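Block stamping on grid paper, colour going patchy
Printmaking and Paper > Beginners

wattle_and_ink
Posted 7:42 pm

I've been doing repeat patterns with small wooden blocks. I draw them up on grid paper first, then go to cotton. The grid stage is where I get stuck. The first few prints come out solid, then they go streaky, then I load up again and get a dark one. By the end of a sheet the colour is all over the place.

I'm using the red from Fisach, the water-based one, poured in a shallow dish. Block is plain light timber, no handle.

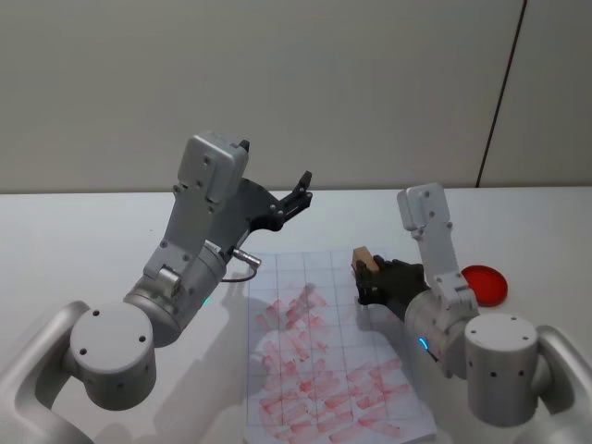 I've tried pressing harder and it made the smudging worse. Paper is the Druvholm grid pad, 348 sheets, so I have plenty left to waste. Is it the ink, the block or me?

pippa_lino
Posted 7:58 pm

Ink straight in a dish is your trouble. The block picks up a different amount every dip. Put a piece of felt in the dish and let it soak, then tap the block on that. Two taps, then print.

Joscha Stöcker
Posted 8:15 pm

I disagree about felt. It leaves fluff on the edges of a small block and you end up picking it out with tweezers. I use a thin kitchen sponge cut to size. Also sand the face of the block on something flat. Even a new one is rarely level.

pippa_lino
Posted 8:21 pm

Never had fluff from wool felt. The cheap acrylic stuff, yes.

Iresha Mondal
Posted 8:40 pm

Smudged rectangles usually mean the block is sliding as it comes off. Lift straight up. A little handle glued on the back helps a lot, a cork will do. And tape the paper down at the corners.

If you want the pattern to line up, leave a row of squares between prints until you have the hang of it. Overlapping marks tell you very little about any single one.

grutov_fan
Posted 9:06 pm

Chuck the Fisach and get Grutov. Thicker, stays where you put it. I did 19 metres of curtain with one jar in June.

Joscha Stöcker
Posted 9:12 pm

Grutov is fine on cloth but it sits on top of paper and takes ages to dry. I wouldn't change ink before trying the sponge.

wattle_and_ink
Posted 9:30 pm

Thanks all. I have a sponge and no felt, so sponge first. Will glue a cork on the spare block tonight and sand the other one. Does the grit matter?

Iresha Mondal
Posted 9:34 pm

Fine is enough. Wipe the dust off before you ink it.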